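**Dranside puts its name to a table with nothing on it**

ZASTBRIDGE, January – Dranside, the furniture maker that once sold a desk with 2000 possible drawer layouts, today announces the Edemier, a large flat table with no drawers at all.

The Edemier has a smooth, matte, very pale top and softly rounded corners. It has no cable tray, phone charger or app. Early visitors to the Zastbridge showroom asked where the rest of it was and were shown the table again.

"We spent two years on this and took something off it every month," said Reinaldo Araújo, head of design. "My mother asked what I'd been doing all that time. I sent her the drawings – she's still asking."

The first run is 1000 tables, built at the company's Urquijo workshop. Orders open in January through Dranside dealers. Each table ships with two cleaning cloths and a care sheet that fits on one side of a postcard.
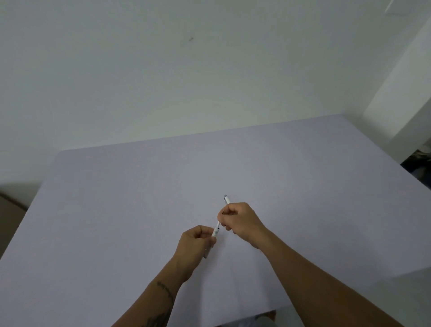 Dranside Trade News, Issue 2

The pale top suits a plain white wall, and Dranside suggests leaving it clear for at least one evening before the mail arrives. Buyers who want drawers can still order the desk. Delivery on that one is slower, as someone has to choose the layout.

Press contact: Dranside showroom, Zastbridge, mornings only.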